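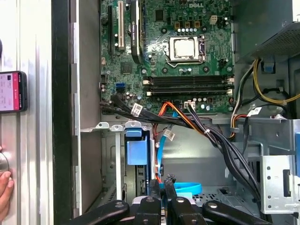 Pierina Carbone wrote in after the last entry to say that cleaning an old desktop board is wasted effort, and that the money is better put toward a newer machine. She may be right about the money. The tower cost me 30 at the Kisville surplus sale, and all I want from it is a file server for the back office.

The board is a Dell with four DIMM slots. I take the memory out before any cleaning and keep the modules in antistatic bags, labeled by slot. The processor stays clamped in its socket until the rest of the board is done. On the last tower I pulled it first and spent 11 minutes getting lint out of the socket with a blower.

Order of work, for anyone following along:

Power cord out, then hold the power button for 7 seconds.
Soft brush along the expansion slots, top to bottom.
Short bursts of air around the capacitors.
Old thermal paste off the heat spreader with alcohol and a lint-free cloth.
New paste, cooler back on, screws tightened in a cross pattern.

The cables can wait. I plan to tie the black bundle back against the case wall – Sutcliffe sells adhesive mounts that hold well enough – and then fit the memory in matched pairs. The first boot will be with one drive on the blue SATA port. The second drive is still on order from Mivholm.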